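Kubíček to Reopen Bratgate Lumber Yard Under New Ownership

BRATGATE, December 29, 2025 – Kubíček, the family-owned building materials supplier, has completed its purchase of the former Jestley lumber yard on Ollamham Road in Bratgate. The yard will open to trade and retail customers in the new year under the Kubíček name. Terms of the sale were not disclosed.

The site closed in July when Jestley ended its retail business. It includes a covered storage shed, a sales counter, a cutting room and a gravel lot with truck access from both Ollamham Road and the rail spur side. Kubíček will keep the existing layout for the first year and replace the roof on the north half of the shed.

The company will employ 47 people at Bratgate. Former Jestley employees were offered interviews before the jobs were advertised, and most of the counter and yard positions have been filled that way. Openings remain for two delivery drivers and a saw operator.

"Contractors on this side of the county have been driving past our gate and on to Ollamham for framing lumber," said Dagmar Zeman, general manager of Kubíček. "We already had trucks coming through Bratgate every morning. Having stock here saves them the trip and it saves us some fuel."

The yard will carry framing lumber, sheet goods, decking, fence boards, trim and a range of hardwood boards sold planed or rough. At opening it will stock 2293 separate items, including fasteners, adhesives and outdoor finishes. Items not kept at Bratgate can be ordered at the counter and brought over from the Ollamham warehouse on the next scheduled truck.

Hardwood is a new line for the site. Jestley sold mainly softwood and treated lumber, and local cabinet shops bought elsewhere. Kubíček will offer maple, ash, oak and poplar in standard thicknesses, with boards sold singly as well as by the bundle. Customers may pick through the racks themselves but are asked to restack what they do not take.

"People who build furniture want to look at the board before they pay for it," said Vojtěch Mikuš, who will manage the yard. "We are keeping the hardwood racks inside, near the counter, with enough room to pull a board out and sight down it."

Cutting to length will be available while customers wait. Ripping and planing orders left before noon will be ready by the following afternoon. There is no charge for the first two straight cuts on any board or sheet bought at the yard.

Delivery will be offered to addresses within 70 miles of Bratgate. Orders can be placed by phone or at the counter. Online ordering, which is now limited to the Ollamham warehouse, will be extended to Bratgate later in the year. Open Jestley trade accounts do not transfer automatically. Account holders should bring a current tax certificate and a copy of a recent statement to have a new account set up, and credit limits will be reviewed case by case. Store credits issued by Jestley will be accepted through the end of March.

Kubíček has also agreed to take over the lease on the 186 outdoor storage bays behind the main shed, which are rented by the month to builders and landscapers. Rates will stay the same until current agreements run out.

The yard will be open on weekdays from 6:30 a.m. to 5 p.m. and on Saturday mornings until noon. The rear gate will be used for pickup of large orders only. Parking for retail customers is in front of the counter entrance.

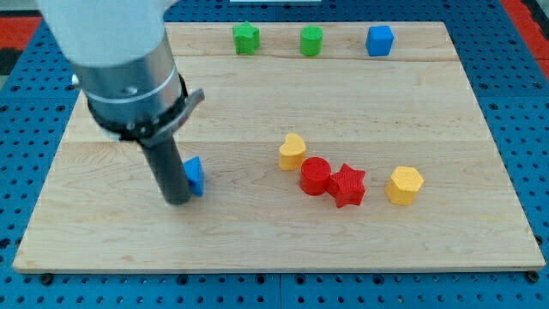 About Kubíček

Kubíček supplies lumber, panels and building materials to contractors, woodworkers and homeowners. The company is based in Ollamham and is owned by its founding family.

Media Contact

Dagmar Zeman, General Manager
Kubíček, Ollamham office
Interviews and site visits at the Bratgate yard can be arranged on request.

###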